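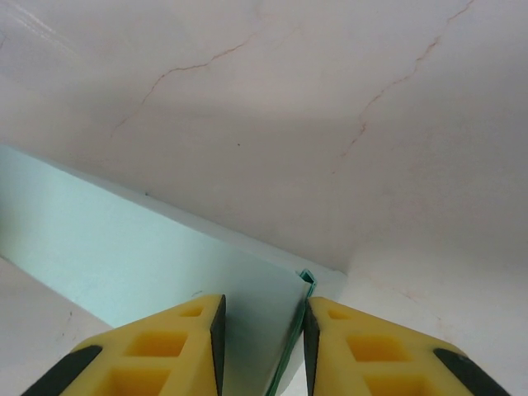 노란색에 검은 띠, 가운데는 비어 있음

비텐(Biten) 소개

비텐은 사용 설명서를 번역하고 다시 쓰는 회사입니다. 밥솥, 제습기, 유아용 카시트, 전동 커튼 같은 물건을 사면 상자 맨 밑에 깔려 있는 그 얇은 책자 말입니다. 읽지 않으셨다는 것을 알고 있습니다. 저희도 집에서는 잘 안 읽습니다.

그래도 누군가는 밤 11시에 싱크대 밑에 쪼그려 앉아 '오류 코드 E4'가 무슨 뜻인지 찾습니다. 비텐의 독자는 대체로 그런 분들입니다. 이미 화가 나 있고, 한 손에는 휴대전화 손전등을 들고 있고, 문학적 감동을 기대하지 않습니다. 저희는 이 독자층에 상당한 애정을 갖고 있습니다.

어쩌다 이런 회사가 되었나

처음 이름은 아두그나(Adugna)였습니다. 뜻을 물어보시는 분이 너무 많았고, 창립 멤버들의 대답이 서로 달라서 이름을 바꿨습니다. 비텐에는 아무 뜻이 없습니다. 이 점을 간판 가게 사장님께 설명드리는 데 오후 한나절이 걸렸습니다.

아두그나 시절의 첫 일감은 수입 제빵기 설명서였습니다. 원문 96쪽, 그중 경고문이 절반을 넘었습니다. '제빵기를 욕조 안에서 사용하지 마십시오'라는 문장을 어느 정도의 진지함으로 옮겨야 하는지를 두고 회의가 열렸고, 결론은 '매우 진지하게'였습니다. 그 문장은 지금도 토씨 하나 바뀌지 않고 후속 모델 설명서에 실려 나갑니다. 저희 문장 중에서 가장 오래 읽힌, 정확히는 가장 오래 인쇄된 문장입니다.

그 뒤로 주방 가전이 늘었고, 어느 해 여름에는 제습기만 여섯 대를 번역했습니다. 그해 직원들은 물통 비우는 법에 관해서라면 어디 가서도 밀리지 않았습니다. 써먹을 자리는 없었습니다.

하는 일

번역. 영어, 독일어, 일본어, 중국어로 된 설명서를 한국어로 옮깁니다. 반대 방향도 합니다. 원문이 이미 다른 언어에서 한 번 번역된 것이라면 미리 말씀해 주세요. 말씀 안 하셔도 두 쪽쯤 읽으면 알게 되지만, 견적이 달라집니다.

다시 쓰기. 한국어 설명서인데 한국 사람이 못 읽는 경우를 맡습니다. '본 제품의 상기 버튼을 하기와 같이 조작 시'로 시작하는 문장을 가져오시면 '버튼을 누르면'으로 돌려드립니다. 글자 수로 청구하지 않는 것은 이 작업의 특성 때문입니다. 글자 수로 받으면 저희가 손해를 봅니다.

따라 해 보기. 원고를 쓴 사람 말고 다른 직원이 설명서만 들고 제품을 조립하거나 작동시켜 봅니다. 옆에서 말로 도와주는 것은 금지입니다. 한숨은 허용합니다. 막힌 곳에 연필로 표시를 하고, 표시가 있는 문장은 다시 씁니다. 조립식 책장 때는 그림 번호가 거꾸로 매겨져 있어서 책장이 완성된 뒤에야 뒤판이 탁자 위에 남아 있는 것을 발견했습니다. 그 책장은 지금 사무실 복도에 있고 뒤판은 여전히 따로 있습니다.

경고문 정리. 법으로 꼭 들어가야 하는 문구와 예전 담당자가 불안해서 넣은 문구를 구분해 드립니다. 빼도 되는지의 최종 판단은 고객사 법무팀이 합니다. 법무팀은 대개 빼지 말자고 합니다. 그럴 때는 순서라도 바꿉니다.

긱덴에 대하여

긱덴(Gikden)은 저희가 쓰는 용어집입니다. 표제어가 2,000개이고, 그중 '손잡이' 항목이 제일 깁니다. 손잡이, 핸들, 그립, 노브, 레버, 꼭지를 언제 어떻게 나눠 쓰는지가 적혀 있습니다. 신입 직원은 첫 주에 이 항목을 읽고 둘째 주에 이의를 제기합니다. 이의가 받아들여진 경우도 있습니다. '꼭지'가 그렇게 들어왔습니다.

'딸깍' 항목도 있습니다. 제품이 제대로 끼워졌을 때 나는 소리를 '딸깍', '찰칵', '탁' 가운데 무엇으로 적을지 정해 둔 것인데, 원칙은 간단합니다. 실제로 끼워 보고 들리는 대로 적습니다. 다만 사람마다 다르게 듣습니다. 의견이 갈리면 '소리가 날 때까지'로 씁니다. 비겁하다는 지적이 있었고, 반박하지 못했습니다.

긱덴은 외부에 판매하지 않습니다. 장기 계약을 맺은 고객사에는 해당 제품군 부분만 드립니다. 가스레인지 회사에서 '손잡이' 항목 전체를 요청하신 적이 있는데, 읽고 나서 별다른 연락이 없으셨습니다.

사람들

비텐에서는 13명이 일합니다. 번역하는 사람, 고쳐 쓰는 사람, 쪽을 짜는 사람, 그림 선을 다듬는 사람이 있고, 전화는 제일 가까운 사람이 받습니다. 이름과 사진은 싣지 않기로 했습니다. 설명서에는 원래 쓴 사람 이름이 안 나오고, 다들 그 점을 은근히 마음에 들어 합니다.

전공은 제각각입니다. 국문과와 기계공학과가 비슷하게 많은데, 점심 메뉴를 고를 때만 파가 갈립니다. 채용은 자리가 날 때 이 페이지 아래쪽에 공지합니다. 지원 서류는 자기소개서 대신 '우리 집 보일러 켜는 법'을 한 쪽으로 써서 보내 주시면 됩니다. 도시가스가 안 들어오는 집도 환영합니다. 지난번에는 연탄보일러 편이 가장 좋았습니다.

시렌트

시렌트(Cirent)는 비텐이 운영하는 작은 설명서 보관실입니다. 사무실 2층에 있습니다. 단종된 제품의 설명서를 모아 두고, 필요하신 분께 복사본을 보내 드립니다. 돈이 되는 사업은 아니어서 회의 때마다 안건 맨 끝에 올라오고, 맨 끝까지 가 본 회의가 드물어서 계속 운영되고 있습니다.

문의는 카세트 녹음기와 재봉틀이 많습니다. 5월에는 선풍기가 갑자기 늘어납니다. 찾으시는 설명서가 없으면 없다고 답장을 드리고, 나중에 들어오면 다시 연락드립니다. 갖고 계신 옛날 설명서를 보내 주시면 고맙게 받겠습니다. 여백에 적힌 메모는 지우지 말아 주세요. '이 버튼 누르지 말 것, 진짜로' 같은 메모는 본문보다 정확한 경우가 많습니다.

받지 않는 일

의약품 설명서와 항공 정비 문서는 하지 않습니다. 더 잘하는 회사들이 따로 있습니다. 보험 약관도 사양합니다. 한 번 해 봤습니다.

광고 문구도 쓰지 않습니다. 직원들이 '혁신적인' 앞에서 손을 멈추고 무엇이 혁신적인지 되묻는 버릇이 있어서 일정이 늘 밀렸습니다.

자주 틀리시는 것

회사 이름은 비텐입니다. '비탄'으로 적힌 세금계산서를 가끔 받는데, 내용과 어울리더라도 재발행을 부탁드립니다.

의뢰와 문의

견적은 원문 파일과 제품 사진을 함께 보내 주시면 빠릅니다. 실물을 보내 주시면 더 좋고, 작업이 끝나면 돌려드립니다. 부피가 큰 제품은 미리 연락 주세요. 엘리베이터가 작습니다. 러닝머신을 계단으로 올린 뒤로 이 문장이 추가되었습니다.

전화는 오전 10시부터 오후 5시까지 받습니다. 이미 구입하신 제품이 고장 난 경우에는 제조사로 연락해 주세요. 저희는 설명서만 썼습니다. 그래도 전화를 주시면 그 쪽을 같이 펴 놓고 읽어 드리기는 합니다.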